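Saturday, late

The flat in Clukby has been mine for nine days and I have spent most of them on hold. Today it was the gas people, who have me down as the previous tenant and would like £231 from her. I said I wasn't her. They asked if I could put her on.

Walked into town afterwards to calm down. The bakery on the corner shuts at two, a fact I have now learned on three separate occasions, so lunch was crisps on the wall by the bus station. The Flirnby bus went past empty, twice. I waved at the second one and the driver looked alarmed.

Spent the afternoon on the shelf for the hall. The instructions run to 30 pages and are mostly a drawing of a man being pleased. I got as far as the page where he has a friend with him, and stopped there on principle.

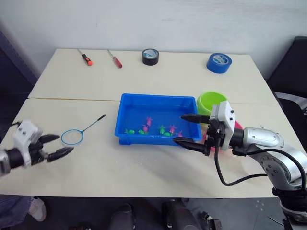 Screwdrivers and black tape, all in a row. The tidiest I have been all week.

Mum rang at six to ask whether I'd met the neighbours. I told her I had heard them, which she took as a yes. The one upstairs is learning the accordion, or is moving one from room to room. He knows the first half of something quite sad. I found myself humming the second half over the washing-up and had to make it up — mine ends happily, with a fish supper.

Still no curtains in the bedroom. The street lamp comes on at dusk and I lie there like something in a museum. Measured the window before bed: 140 cm across, or 2 cm wider than the pair I bought on Thursday. They'll have to go back. I've put the receipt somewhere safe, so that's gone as well.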